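Search the forum Search titles only By: Search Advanced search

Cable hole in desk, plug it or leave it?

skirnano_69
I picked up a second-hand desk in April from an office clearance. Light wood top, rounded edges, one round grommet hole with a gray insert. The hole is in the middle of the top, nowhere near the back edge. I want to use the desk for sewing and cutting fabric, so no monitor and no cables. Small things keep going down the hole. Pins mostly, and a bobbin last night. Has anyone filled one of these so it's flat? Or should I just put a mat over it?

Tidwood Tom
What size is it across? If it's a standard size you can buy a solid cap that pushes in. The insert should lift out if you get a butter knife under the lip. Don't use a screwdriver, you will mark the top.

marlpit
Caps never sit flush. I had one on a Nultatell desk and there was a ridge all the way around it. Fine for a keyboard, useless for cutting. Cut a wood plug, glue it, sand it, done.

Tidwood Tom
He'll ruin the finish sanding it. If that's a veneer top he'll go straight through.

skirnano_69
She, but okay. I don't know if it's veneer. The grain is wavy and runs the long way. How do I tell?

marlpit
Take the insert out and look at the inside of the hole. If you see chipboard or layers, it's veneer or laminate. If the grain goes all the way down, it's solid.

E. S. Ha
I did two of these last year on a pair of Cuautle desks. I wouldn't glue anything. Get a disc of thin ply, cut it to the size of the hole, and rest it on a ring of foam tape stuck inside. You can build it up with paper until it's level. It comes out again if you ever sell the desk.
- Eun-seong Ha

marlpit
Foam tape squashes. Give it a month with someone leaning on it and you've got a dip.

E. S. Ha
Mine hasn't moved, but I don't lean on it much. You could use cork.

skirnano_69
Okay, I'm leaning toward the cork idea. For now I've been putting a white cloth down at one end and doing the hand sewing on that, and keeping the pins over there too. It helps with the pins but I can't cut on it, the fabric drags. 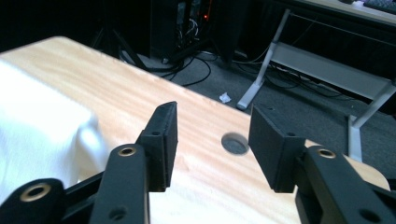

The other thing is the floor. I have dark gray carpet and a pin in that is gone until somebody steps on it. Scraps I can see fine, pins I can't. I went over it with a magnet and got most of them, I think. So whatever I do with the hole has to be tight at the edges - a gap wide enough for a pin is the same problem again.

Tidwood Tom
Then go with a big cutting mat over the whole thing and stop worrying about the hole. Pins can't fall through a mat.

marlpit
For once I agree with Tom, as a short-term fix. A thin mat will flex over the hole though, and a rotary cutter will find that spot. Plug first, mat second.

skirnano_69
I priced up a mat that covers the full top and it was more than the desk. A smaller one would leave the hole half covered.

E. S. Ha
Do the disc, then a smaller mat on top of it. Trace the hole onto card first and cut the disc a hair too big. Take it down with 300 grit until it only just drops in. Lay a ruler across it before you put the mat down.

skirnano_69
Will do. I'll measure the hole tonight and post the size in case anyone has an offcut.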